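Wevley pauses hand-held gripper work after latch fault

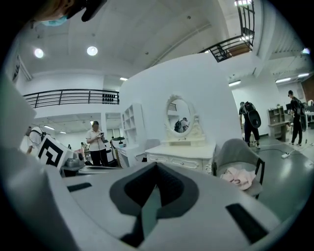 The showroom floor from a hand-held gripper, with the dressing table and mirror against the curved wall.

Wevley has paused work with its Akura hand-held grippers after two units failed to release when the trigger was let go. No one was hurt and nothing in the showroom was damaged.

The grippers are used to record everyday household tasks, which are then used to train robot arms. Both faults came up in June, during drawer-opening work. In each case the fingers stayed closed on a drawer knob and the operator had to use the manual release.

Checks traced the fault to a return spring supplied by Kamel. The spring is meant to be changed after 500 hours of use. One of the two units had reached 606 hours without a change, and its service log had not been kept up to date.

All grippers of this type have been taken out of use until new springs are fitted. The recordings made with the two units have been set aside and will not be used for training.

"The service log should have caught this and it did not," said Syafiqah Sumampouw, head of operations at Wevley. "We are sorry for the delay this causes our partners."

Partners waiting for recordings, including Posten, have been told directly. Work will start again once each unit has passed a release test.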